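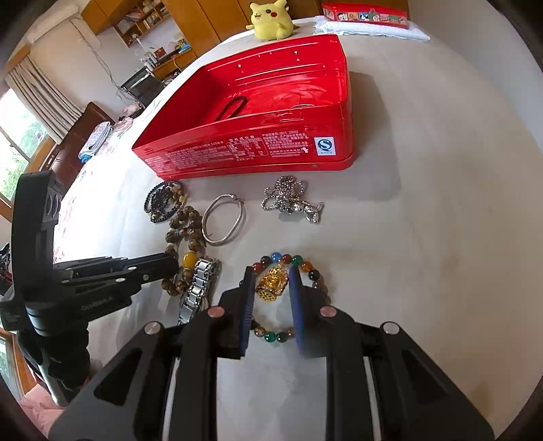

Slide 1. Hand-held grippers at the jewelry task. Bead bracelet between the open jaws.

Leave the slide up while people sit down. Start with the fault, skip the company intro.

What went wrong: the left gripper closed when it should have stayed open. It did this 3 times in 114 runs. The first two times it closed on air. The third time it closed on a string of beads and cut the cord, and beads went all over the floor. Cheap bracelet, no one hurt. The operator's other hand was a few inches away, and that is why we stopped work and wrote it up.

Point to the bracelet with the gold Buddha pendant. Multicolored round beads, and a pendant with an open base that a finger pad can catch on. Then point to the silver chain in its pile. These are the things people asked us to pick up, so these are what we practice on. Say that the bracelet that broke is a different one.

Slide 2. Timeline. Read it out, it's short.

Run 31, left jaw twitches. Operator notes it and carries on.
Run 78, full close, nothing in the jaws. Operator restarts the unit and carries on.
Run 114, full close on the beads. Work stopped.

Pause here. We had two warnings and carried on after both. The rule at the time was to log a fault and finish the set. The operator followed the rule. The rule was bad.

Slide 3. Cause. The trigger cable on the left unit had a worn spot near the connector. When the wrist turned past a certain angle, the signal dropped out for a moment. The Callex control board read the dropout as a close command. It should have read it as a fault and held still.

Two separate problems, then. A cable wore out, and the board did the wrong thing with a lost signal. We could have swapped the cable and gone home. The next worn cable would have done the same.

Expect a question about cable life. We were told 3000 hours. Ours had just over 1000 on it. Bending at the wrist was never part of that test.

Slide 4. What we changed.

Lost signal now means hold position and beep. Primolero firmware, both units.
Cables are checked by hand before each set and replaced at 500 hours.
Any movement the operator didn't ask for ends the set. No restart and carry on.
Grip force is capped lower for anything on a string or chain.

Slide 5. Still open. We have not tested the hold with the battery nearly flat. The Skisitz site is still on the old firmware until July. If anyone from Skisitz is in the room, talk to me after.

Questions. If time is short, drop the grip force numbers and keep the timeline.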